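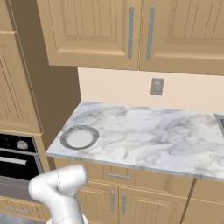
The meeting of the Brzozowska House residents was opened at 6 in the evening by Lachlan Semple, who was also asked to chair it. The minutes of the February meeting were read and accepted with one correction: the laundry price was wrong in them. After this we went directly to the shared kitchen on the ground floor, which was the main point for tonight. Lachlan reminded us that two proposals are on the table, one from Fodico and one from Follik. Most residents like the Follik plan, with the pale wood cabinets and the white marble countertop with gray veins. Mrs. Zisard asked if marble is a good idea in a kitchen used by so many households, as lemon juice and red wine can leave marks on it. Lachlan will ask Follik what a stone of similar look would cost.

Last updated: February

2. Money for the kitchen

The house fund has enough for the cabinets and the countertop, but not for new floor tiles in the same year. It was proposed that every household pays 42 dollars one time. There are households for whom this is difficult, and it was agreed that they can pay in two parts. Vote: the proposal was accepted, with two against. One of the two wished it to be written that he is not against the kitchen, only against paying before the final offer is signed.

3. Kitchen rules

The old rules hang next to the door and are hard to read. A new text was discussed. Agreed so far:

- Who cooks, washes up the same evening.
- Food in the refrigerator must have a name and a date on it.
- The kitchen can be booked for birthdays, but not on two weekends one after another by the same household.
- No cooking after 10 at night. Tea is allowed.

We did not agree about the dogs. This is moved to the next meeting.

4. Water bill

The last bill was 526 dollars, and the one before it was 200 dollars lower. Several people suspect the toilet on the second floor, which one hears running at night. Lachlan will call the plumber. Until he comes, please close the small valve behind the toilet if you hear the water. It turns to the right.

5. Bicycles

The bicycle room is full again. Every bicycle will get a paper label. If the label is still empty after one month, the bicycle will be moved to the cellar. It will not be thrown away, as happened last time, and for which the house apologized to the family on the third floor.

6. Other matters

The key for the roof is missing. If you have it, please put it in the mailbox of Lachlan Semple, without questions.

The family Zisard offers a sofa, gray, in good condition. It must be picked up by two persons as the stairs are narrow.

The question of the front door closing too loudly was raised again. It was oiled, but the noise is from the closer and not from the hinges. A new closer will be ordered.

The meeting was closed at 8:15. The date of the next one will be put on the board by the mailboxes. Corrections to these minutes can be given to the chair in writing.

3 comments | 2 shares

This site uses cookies. By continuing you accept our cookie policy.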